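签名文献与装框手稿库房安全检查表(附评语)

适用库房:Gutano拍卖行文献部,Zundumora库区
检查日期:2018年4月13日
检查范围:在库拍品3,760件,其中装框件769件,其余为散页、信札、册页及信封实寄件
检查项目:共28项,每项记“合格”“限期整改”或“不适用”,评语随项填写

说明:本表用于签名文献、任命状、名人信札及相关纸质拍品的保管检查。品相鉴定、签名真伪及估价不在范围之内。凡涉及开框、揭裱、除蜡封尘垢的操作,检查人员不得自行处理,须填写移交单送修复室。上一次检查的遗留项已并入相应条目,不另列表。

一、温湿度与空气

1. 温湿度记录仪是否在有效校准期内
结果:合格
评语:Bodin记录仪的校准标签完整,编号与台账一致。靠门一台电池电量偏低,已当场更换,更换时刻写入日志。

2. 温湿度曲线有无突变
结果:限期整改
评语:装框件区相对湿度在夜间有反复抬升,幅度未超上限,但回落缓慢。空调回风滤网积尘较多,先清洗滤网,再取一周曲线复核。羊皮纸任命状暂移至内侧货架。

3. 框内微环境
结果:合格
评语:抽查密封框背的湿度指示卡,颜色均在正常区间。旧式纸背板框件没有指示卡,按老办法目视背板有无波浪形起伏,未见异常。

4. 空气中有无异味
结果:合格
评语:无霉味、溶剂味。新到一批瓦楞箱有轻微胶味,已置于拆包区散气,散尽前不入库。

二、光照

5. 窗帘及遮光膜
结果:合格
评语:遮光膜边缘无翘起。

6. 照明时长控制
结果:限期整改
评语:装框件区感应灯延时设置过长,人离开后灯仍长时间不灭。钢笔签名尤其是早期苯胺类墨水对光敏感,延时须调至最短一档。电工已接单。

7. 预展归来拍品的曝光登记
结果:限期整改
评语:登记簿缺若干次外展的照度读数。经手人须凭展厅记录补填,无法查证的写“不详”,不得估填。

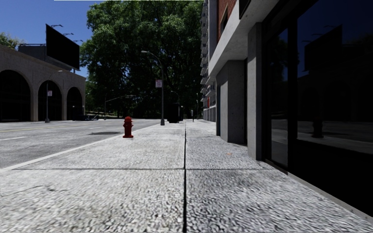

街侧人行道与红色消防栓

三、消防

8. 灭火器种类与压力
结果:合格
评语:库内只配气体类灭火器,压力指针均在绿区。走廊上的干粉灭火器保留原位,贴有“禁止带入库房”标识,标识字迹清楚。

9. 气体灭火系统
结果:合格
评语:Droltasex系统控制盘无故障灯。启动延时、声光报警与排风联动已由厂方人员测试,测试单存保安室。释放前的撤离广播音量足够,装框件区最里侧可听清。

10. 感烟探测器
结果:合格
评语:探测器下方无遮挡。顶层货架上曾有空框堆放过高的情况,本次检查未再见到。

11. 疏散通道
结果:限期整改
评语:拆包台一侧停有平板车,通道净宽不足。平板车须归位于门外划线区。当班人员已移走,列为整改是要求张贴归位标识。

12. 抢救优先级清单
结果:合格
评语:清单张贴于门内侧,优先件以货位号标示,不写拍品名称及估价。清单与台账抽对一致。

四、水患

13. 顶棚及管线
结果:合格
评语:空调冷凝水管保温层完好,接头处无水渍。旧水渍边缘的铅笔标记未见外扩。

14. 漏水感应绳
结果:合格
评语:以湿布触发测试,控制台即时报警。

15. 底层货架离地高度
结果:限期整改
评语:靠墙货架底层离地高度不够,不得存放纸质拍品。现存于该处的为空函套和备用卡纸,可暂留,但空函套中混有一件待退还的委托方信封,已取出另存。

五、货架与货位

16. 货架稳固
结果:合格
评语:7层货架与墙体的连接件逐一用扳手试紧,无松动。层板负载标识齐全。

17. 装框件的立放
结果:限期整改
评语:框件应竖放于隔板槽内,正面对正面,背面对背面,中间垫无酸瓦楞板。检查时发现同向叠放的框件,挂环抵住了相邻框的玻璃。玻璃未裂,画面未受触碰。重新排放后拍照入档。

18. 散页的存放
结果:合格
评语:聚酯套口平整,无卷边。对折的双联信札按原折痕存放,不强行展平。带蜡封、压纹金箔印记的文件均单独置于有凹槽的托板上,印记上方未承重。

19. 货位标签
结果:合格
评语:标签用铅笔书写于函套外侧,未见不干胶直接接触原件。有两种旧标签格式并存,不影响查找,随拍品流转逐步更换。

六、装框件专项

20. 挂环、钢丝与背板
结果:限期整改
评语:部分老框钢丝有锈,不得再悬挂。预展前须更换为两点式挂件,更换在框背外侧进行,不动背板封纸。封纸上若有旧画廊标签或前藏家题记,施工前先拍照。

21. 玻璃与衬纸
结果:合格
评语:原件与玻璃之间均有衬纸间隔,抽查未见贴玻璃现象。斜口泛黄的衬纸属含酸卡纸,已在台账备注“建议换衬”,是否更换由委托方书面决定。

22. 固定方式
结果:不适用
评语:本次不开框,无法核验原件是以纸角、和纸铰链还是胶带固定。台账中“固定方式”一栏空白的,保持空白,不作推断。图录描述同样如此,只写“未出框检查”。

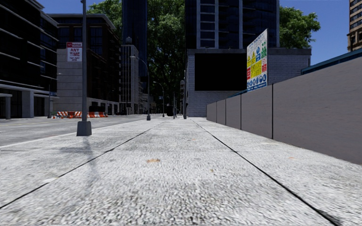
Leonie Pirihi

七、出入库与安保

23. 门禁记录与签到簿核对
结果:限期整改
评语:门禁系统与手写签到簿有一处不符,签到簿漏签离开时刻。经查为摄影组送还信札后从侧门离开。侧门即日起只作紧急出口使用,常闭,破封须登记。

24. 提件程序
结果:合格
评语:提件单、货位空缺牌、交接签字三者齐全。提件单上的品相栏多数只写“同前”,可以接受,但凡封口、折痕、墨色有变化,必须写明位置。

25. 运输箱
结果:合格
评语:内衬泡棉无粉化,箱扣灵活。装框件运输时玻璃面贴防碎膜条,亚克力面不得贴,箱盖内侧已加注此条。贴条不得压到框线,揭条时沿对角方向慢拉。

26. 装卸口
结果:合格
评语:缓冲胶条无缺损,坡板防滑面完好。雨天卸货须先落雨帘再开箱门。拆包不得在装卸口进行,哪怕只核对一个标签。

八、有害生物与人员

27. 虫情监测
结果:合格
评语:粘虫板按平面图编号放置,本期捕获物以书虱为主,数量低于处置线,无衣鱼,无皮蠹。捕获物封袋后送修复室复核。门缝刷条下端磨损,列入下次采购。

28. 操作人员防护与习惯
结果:限期整改
评语:分述如下。
(1)散页以洁净干手操作,装框件及金属件戴丁腈手套。棉手套已清出库房,仍有人自带,须制止。
(2)工作台上只准用铅笔。检查当日在摄影台抽屉内见到圆珠笔,已收走。
(3)怀疑发霉的来件,先装袋隔离再登记,操作人员戴口罩。隔离柜钥匙由当班主管保管,不得挂在门后。
(4)搬运大尺寸框件须两人,先看路线,后起框。

整改要求

第2、6两项由物业与电工共同处理,滤网清洗后保留更换前后的曲线打印件。第7、23两项由文献部登记员补录,补录内容用不同颜色铅笔书写,并注明补录人。第11项张贴标识即可销项。第15项在更换货架底座之前,底层一律贴“空”字牌。第17项的重新排放已完成大部,余下部分集中在委托方为机构的框件,搬动前须核对合同中的保管条款,有的合同要求搬动时委托方代表在场。第20项须在图录摄影之前完成,摄影组不得自行更换挂件。第28项由部门主管在晨会上宣读,签字表附后。

逾期未改的项目,相应货位暂停收件,已上拍的照常提件。

检查人补充评语

第2项湿度抬升与第3项指示卡正常并不矛盾。密封框对短时波动有缓冲,指示卡反映的是框内状态,曲线反映的是库房状态,两项分别判定。复核时若曲线仍回落缓慢,应检查加湿器的启停设定,现场铭牌上的设定值与控制台显示不同,原因未查明。

第18项中,个别任命状的压纹印记边缘有细小起翘,与入库照片比对无变化,故判合格。照片拍摄角度较正,侧光照片缺失,请摄影组在下次提件时补拍侧光一张,光源置于左侧,与台账其他件一致。

第22项在旧版表格中曾以“合格”填写。背板未开而写合格,图录撰稿人会据此写“固定良好”,买家收到后若发现胶带,即成争议。旧表不改,新表一律按“不适用”填写。

第25项的防碎膜条库存尚可支持春季专场。八月的信札专场框件较少,预计以散页为主,可少备膜条,多备聚酯套,大号尺寸优先。

复查只针对“限期整改”项,合格项不重复检查,但漏水感应绳与灭火系统控制盘每次进库均须目视。复查表沿用本表编号,不另起序号。

签字栏
检查人:Leonie Pirihi
库房主管:(签字)
文献部:(签字)

联系文献部库房管理组 | © Gutano 版权所有 | 返回顶部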